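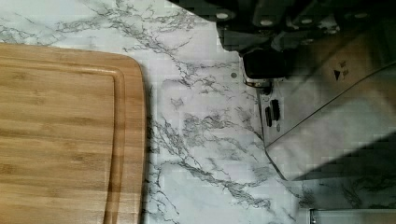
Is "local food" always local?

When your family goes on a trip, you may see a sign that says "Real local food!" It sounds great. But a sign is just paint on a board, and anyone can paint one. So how can you tell?

Let's take a made-up-sounding dish that is real to the people of Skidville: Jumley, a thick bean stew. Every restaurant on the harbor says it sells the oldest Jumley in town. They can't all be right! One menu says the recipe is 1000 years old. Maybe. But the stew has tomatoes in it, and cooks in Europe had no tomatoes 1000 years ago. Somebody didn't check.

Here are some things to look for.

Who is eating there? If you hear only visitors, the food may still be good, but ask yourself where the neighbors eat.

How long is the menu? A small kitchen that offers pizza, noodles, burgers and 20 kinds of "village stew" is probably opening a lot of cans.

Does the food change? Fresh peas don't grow all year. In Skidville they are picked from April on. If fresh "garden peas" are on the menu in winter, ask which garden.
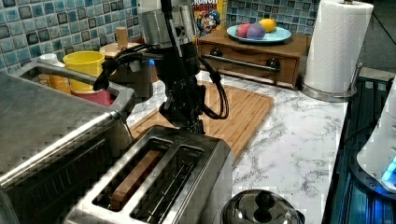 One reader in Tavares wrote to say that this is too grumpy, and that a place full of tourists once served her the best fish soup she ever had. Fair enough. A busy place isn't always a bad one – and a quiet place isn't always a good one, either. Sometimes it's quiet because the soup is awful.

Try asking the waiter 3 questions: What is in it? Where does it come from? Do you eat it at home?

Then taste it and make up your own mind.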